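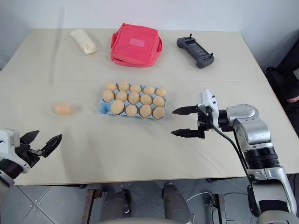
Cold chain notes: summer lunch deliveries

The Hiltdale route now covers 208 stops, and the July temperature logs are in. Cold items must stay at or below 40 degrees F until handoff. Most runs met that limit. The exceptions were concentrated in the last hour of the Flotow loop, where bags are opened most often and the van sits longest with its side door up.

Logger data show that lid time matters more than outside air temperature. A padded bag opened for two minutes at each stop warms faster than one left closed in a parked van. Drivers should pull all items for a stop in a single opening and close the zipper before walking to the door.

Gel packs need a full night at freezer temperature. Packs loaded after 8 p.m. were still soft at the core at morning pickup and are to be held for the following day. Place one pack under the food and one on top. Packs along the sides did little in our tests.

Starting in September, the Ustico depot will switch to the Ghanem logger, which records every 200 seconds and is read at the dock. The old units can be returned in any gray tote. Do not remove the batteries first, as this clears the stored readings.

Soft bags are wiped inside and out after each run and stored open. Check the seams at the base. A split lining holds water and should be tagged for replacement, even if the outer shell looks sound. Tags are in the top drawer at the dispatch desk.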